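**Locks not releasing after nightly batch (Asisier, case records)**

**n.kazemi**
Right, quick one before I lose the will. We run case handling on Asisier for the Cludthorpe office. Nightly batch goes through open cases and updates the review date. By morning a load of them say "held by another session" and the staff can't save. Lock timeout is set to 30 minutes. Batch finishes at 2am. So they should be long gone??

Restarting the node clears it. Don't want to restart the node every morning.

Anyone seen this

**tupelo**
Which lock mode. Optimistic or the default one. And does the batch run as its own user or as a shared one?

**n.kazemi**
Default. Shared user, same one the Bitham feed uses. Inherited it that way.

**tupelo**
Well that's your problem I think. Don't share it.

**marrowfat**
Don't agree, shared user on its own is fine, we've done it for years. Locks are per session, not per user. Unless you've ticked "reuse session", then all bets off.
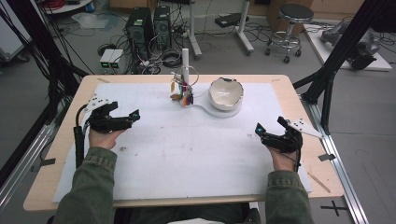 Two sessions on one case is normal and the platform copes with it, that's what the lock is for. Second one waits or gets told no. Think of it as a pair of hands over one table, a gripper on each and a cable each, both able to reach the middle. Fine as long as it's clear which one is holding the thing. With reuse session on it's all one hand as far as the lock table can tell, so the release from one job gets ignored as the other job is still open. Check that tick box first before you go making new users.

**tupelo**
And how's she meant to tell which job is holding it if they both log in as the same name? The lock screen shows the user. That's all it shows. Seperate users is basic hygiene.

**marrowfat**
Lock screen shows session id if you add the column.

**tupelo**
Nobody adds the column.

**marrowfat**
I add the column

**n.kazemi**
ok ok. Reuse session IS ticked. On both. Unticked it on the batch, leaving the feed alone for now, will see tomorrow morning. Added the column too.

**n.kazemi**
Morning. Better but not fixed. 16 cases still held. All with the same session id and it's the feed, not the batch. Feed wasn't even meant to be running at that time.

**dunnock7**
Jumping in, we had the same with the Ichikawa connector. It opens the case to read it, takes a lock anyway, then keeps the session alive with a ping every 10 minutes. So the 30 never gets reached. Timeout counts from last activity not from when the lock was taken. Docs don't make that at all clear imo

**marrowfat**
Oh that's nasty. Didn't know about the ping.

**n.kazemi**
We're on that connector!! Can you turn the ping off?

**dunnock7**
Could, but then the session drops halfway through big files. What we did: opened for read with "lock on open" switched off, only lock at the point of save. And gave each job a lock label, so it's obvious in the list.
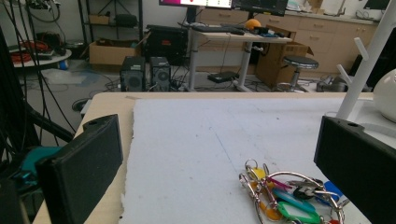 Labels are free text, 20 characters, and they turn up in the lock list next to the case number. Saves no end of guessing. I'd keep them short and properly different from each other, one per job. Same idea as the coloured tags on those keys, yellow-orange, magenta, green, teal, blue, you'd grab the right one without reading anything. We started out with FEED_A and FEED_B and people mixed them up within the week. Now it's just COUNCIL, POST, REVIEW etc. Much better.

**tupelo**
Labels are fine but it's still papering over a shared login. If someone changes that password both jobs fall over on the same night. Ask me how I know.

**marrowfat**
That's a password problem, not a lock problem. Different thread.

**tupelo**
Same user record, same thread.

**dunnock7**
You're both right, can we move on. Negin, one thing to watch: with lock on open off, two people can read the same old copy and the second save gets bounced. Needs a decent message on the form or staff will just keep hitting save.

**n.kazemi**
What did you put in the message?

**dunnock7**
"This case has changed since you opened it. Reload and try again." Plus a reload button. Took out the error code, it only frightened people.

**n.kazemi**
Stealing that. Have switched lock on open off for the feed, labels added (FEED and REVIEW, sorry, will think of nicer ones). Also asked for a second user account so tupelo can sleep.

**tupelo**
Thank you

**n.kazemi**
Update, three mornings now, no held cases. One bounced save, message came up, she reloaded, all fine. Account request still sat in the queue.

**marrowfat**
Good. Leave the session column on though.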